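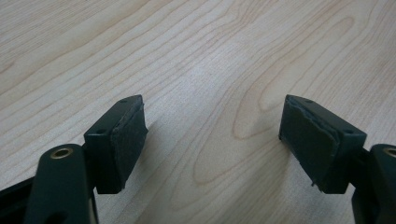 밝은색 나무 상판. 물결치는 긴 선과 타원형 무늬가 한 면에 같이 나타난다.

식탁을 오래 쓰는 집

가구 수리점 스테벡(Steveck)의 작업장에는 다리가 빠진 식탁이 늘 몇 개씩 벽에 기대어 있다. 주인 비다르 엥스트룀(Vidar Engström)은 식탁을 받으면 먼저 뒤집는다. 윗면은 손님이 이미 설명해 주었고, 망가진 이유는 대개 아랫면에 있다고 한다. 상판과 틀을 잇는 나사가 너무 꽉 조여 있거나, 나무가 움직일 자리가 없거나, 누군가 접착제를 잔뜩 발라 놓은 경우다.

원목은 계절에 따라 폭이 변한다. 장마철에는 늘어나고 난방을 트는 겨울에는 줄어든다. 길이 방향으로는 거의 변하지 않으니 문제는 늘 폭이다. 잘 만든 식탁은 틀에 길쭉한 구멍을 내거나 움직이는 쇠붙이를 써서 상판을 잡는다. 이 부분을 단단히 고정해 버리면 몇 해 뒤 겨울에 상판이 갈라진다.

엥스트룀이 수리비를 계산하는 방식은 단순하다. 갈라진 틈을 벌려 다시 붙이고 대패로 면을 잡은 뒤 마감을 올린다. 보통 3주가 걸리고, 접착제가 옛날 것이면 더 걸린다. 그는 손님에게 새 식탁 값을 먼저 알아보고 오라고 말한다. 수리비가 더 비싼 경우도 있다. 그래도 맡기는 사람이 절반은 넘는다고 했다.

무늬는 어디서 오는가

목재상 군두라(Gondura)의 창고에서는 판재를 켜는 방법에 따라 칸을 나눠 놓는다. 통나무를 나이테와 비스듬하게 혹은 나란하게 켜면 산봉우리나 물결 같은 무늬가 나온다. 나이테를 직각에 가깝게 가르면 곧은 줄이 나온다. 앞쪽을 무늿결, 뒤쪽을 곧은결이라고 부른다. 곧은결은 폭 변화가 적고 덜 휘지만 통나무 하나에서 얻는 양이 적어 비싸다.

손님들은 무늿결을 더 많이 고른다. 눈에 띄기 때문이다. 창고를 관리하는 셰르스틴 탕엔(Kerstin Tangen)은 고르는 데 시간을 들이라고 권한다. 판 여러 장을 붙여 상판을 만들 때는 한 장씩 보는 것과 늘어놓고 보는 것이 다르다. 무늬가 센 판이 한쪽에 몰리면 식탁이 기울어 보인다. 그래서 군두라에서는 바닥에 판을 펼쳐 놓고 하룻밤 두었다가 이튿날 다시 보고 결정하게 한다. 보관료는 받지 않는다.

색도 변한다. 단풍나무나 자작나무처럼 밝은 나무는 햇빛을 받으면 누렇게 된다. 창가에 둔 식탁에 화분이나 받침을 몇 달 올려 두면 그 모양대로 자국이 남는다. 탕엔은 새 식탁을 들인 첫해에는 위에 놓는 물건을 자주 옮기라고 했다. 덮어 둔 자리도 가끔 열어 빛을 보게 해야 색이 고르게 든다. 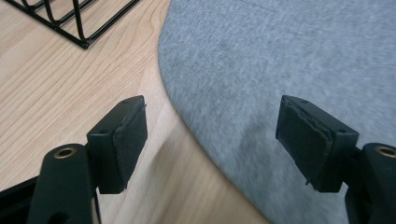
깔개를 둘러싼 의견

식탁에 무엇을 깔 것인가를 두고는 의견이 갈린다. 유리를 얹는 집이 있고 투명한 비닐을 까는 집이 있다. 엥스트룀은 비닐을 가장 싫어한다. 물이 밑으로 들어가면 빠지지 않고, 오일 마감과 만나면 끈적하게 붙는 것도 있다. 유리는 무겁지만 관리가 쉽다. 다만 유리와 나무 사이에 작은 받침을 넣어 공기가 지나가게 해야 한다.

펠트는 그 중간쯤에 있다. 그릇이 긁는 것을 막아 주고 소리도 줄인다. 물을 쏟으면 바로 걷어야 한다. 젖은 펠트를 그대로 두면 물이 천천히 나무로 넘어가고, 염색이 약한 제품은 색까지 옮긴다. 직물점 무나싱헤(Munasinghe)에서는 모 펠트를 원하는 모양으로 잘라 판다. 한 장을 통째로 깔기보다 앉는 자리마다 작은 것을 놓는 집이 늘었다고 한다. 세탁은 찬물에 손으로 하고 비틀어 짜지 않는다. 수건 사이에 넣고 눌러서 물을 뺀 다음 평평하게 말린다.

털실로 짠 물건도 같은 식으로 다루면 된다. 겨울이 끝나면 모자나 장갑을 빨아 식탁에 펴 말리는 사람이 많은데, 원목 위라면 마른 수건을 두 겹 깔고 그 위에 올려야 한다. 가장자리를 손으로 가볍게 당겨 모양을 잡고, 수건이 축축해지면 갈아 준다. 옷걸이에 걸어 말리면 물 무게 때문에 늘어난다.

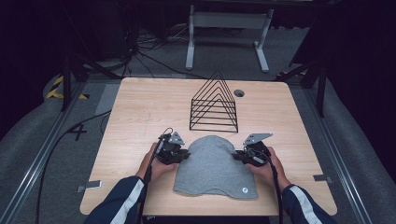 보풀은 완전히 마른 다음에 뗀다. 젖은 상태에서 뜯으면 실이 같이 딸려 나온다. 보관할 때는 접는 자리를 해마다 조금씩 바꾸는 것이 좋다.

마감을 다시 올리는 날

오일 마감은 1년에 한두 번 다시 바른다. 5월이 무난하다. 창문을 열어 둘 수 있고 장마는 아직 멀었다. 먼저 미지근한 물을 꼭 짠 천으로 닦고 하루를 말린다. 800번 사포로 결을 따라 가볍게 문지른 뒤 먼지를 닦아 낸다. 오일은 얇게 바르고, 제품에 적힌 시간이 지나면 남은 것을 마른 천으로 모두 닦는다. 덜 닦인 오일은 굳으면서 얼룩이 된다.

오일을 닦은 천은 뭉쳐서 쓰레기통에 넣으면 안 된다. 기름이 굳으면서 열이 나고, 뭉친 천은 저절로 불이 붙을 수 있다. 물에 적셔 한 장씩 펴서 바깥에서 말린 다음 버린다. 엥스트룀의 작업장 문 옆에는 뚜껑 달린 쇠통이 따로 있다.

뜨거운 냄비가 남긴 하얀 자국은 마감 속에 습기가 갇힌 것이어서 시간이 지나면 옅어지기도 한다. 검은 자국은 다르다. 철과 물이 나무 속 타닌과 만나 생긴 것으로 참나무에서 흔하고, 사포로 지우려면 꽤 깊이 갈아야 한다. 원목은 갈아 낼 두께가 있지만 무늬목은 그렇지 않으니 집에서 손대지 않는 편이 낫다.

한 동네의 식탁들

안Jarnwood라는 이름으로 나무 살림 모임을 꾸려 온 이웃들은 한 해에 네 번 모여 식탁을 손본다. 사포와 천은 함께 사고 오일은 각자 가져온다. 오래된 식탁은 부모에게서 받은 것이 많고, 중고로 산 것도 있다. 다리 높이가 맞지 않아 펠트 조각을 붙인 식탁이 있고, 아이가 연필로 눌러 쓴 글씨가 그대로 남은 식탁도 있다. 글씨는 주인이 지우지 말라고 해서 그 부분만 사포질을 건너뛰었다.

다음 모임에는 의자를 가져오기로 했다. 의자는 이음매가 많아 식탁보다 손이 더 간다.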